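Looking after a glass table

A glass table shows everything: fingerprints, rings from mugs, a fine layer of dust by teatime. It doesn't need much work, but it does need the right order and the right cloth. These notes cover the top, the frame and the floor underneath, with a few words at the end on what to put on it.

Clear the table before you start. Wiping round things leaves a tide mark at the edge of every plate and jar, and you will see it as soon as the light comes in from the side. Put everything on a tray and carry it off in one go.

Dust first with a dry cloth. Grit is what scratches glass, and a wet cloth only pushes it about. Shake the cloth outside or swap it for a clean one before you go on to the wet part.

For the wash, mix 50 ml of white vinegar with 225 ml of water in a spray bottle. Spray the cloth and leave the glass alone, or the liquid runs over the edge and collects on the frame below. Work from the far end towards you in straight strokes. Then dry at once with a second cloth, going across the first strokes. If a streak is left you can tell from its direction which side of the glass it is on.

Do the underside as well. Most people leave it, and then wonder why the table still looks cloudy. Once a month is enough in most houses.

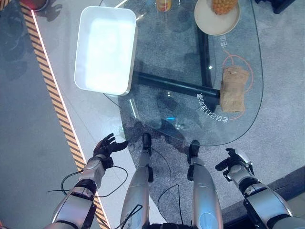

TABLES AND TRAYS

An oval top on a black metal frame is easy to live with, as there are no corners to catch your shins on. The frame is in full view through the glass, though, so it has to be kept as clean as the top. Run a barely damp cloth along each bar and dry it straight after. Where one bar meets another, use an old soft toothbrush. Don't use vinegar on painted metal, just warm water and a drop of washing-up liquid.

Check the pads between the glass and the frame twice a year. They are usually small clear discs, and they go hard and yellow. If the glass slides or ticks when you lean on it, the pads want changing. You need two people for this, one to lift and one to swap the pads. I buy the Handach ones, which come in a strip, and cut off what I need.

A white tray on a glass table is handy for keys, post and remote controls. Look for raised sides and rounded corners, which wipe out in one go with no crumbs stuck in the angles. Plastic trays go dull if you use a scouring pad. For tea stains, make a paste of bicarbonate of soda and water, leave it for ten minutes and rinse.

Fruit on a plate looks good in the middle of a table, but lift it every day or two. A pineapple can leak from the base as it ripens, and the juice is sticky and sharp. Sniff the bottom of it. If it smells strongly sweet, eat it that day. If it smells of vinegar, it has gone over.

Jars should have a dry base before they go down. A ring of jam or syrup sets hard on glass. Lay a cloth wrung out in hot water over it for five minutes and it will wipe away. Don't go at it with a knife.

Grey speckled carpet hides crumbs very well, so hoover under the table even when it looks clean. Take the nozzle right up to the feet of the frame. Heavy tables leave dents in the pile. Shift the table a hand's width each time you do a proper clean, put an ice cube in each dent, let it melt, then lift the pile with a fork once it has dried.

Scratches

Toothpaste is often suggested. It will soften the look of a very fine mark and do nothing for one you can feel with a fingernail. Leave a deep scratch to a glazier. Chips on the edge should be looked at soon, as a chipped edge can make toughened glass give way later on.

Next page: Taking candle wax off glass and wood

Tips collected by Venla Kallio. Last updated Wed 6 July.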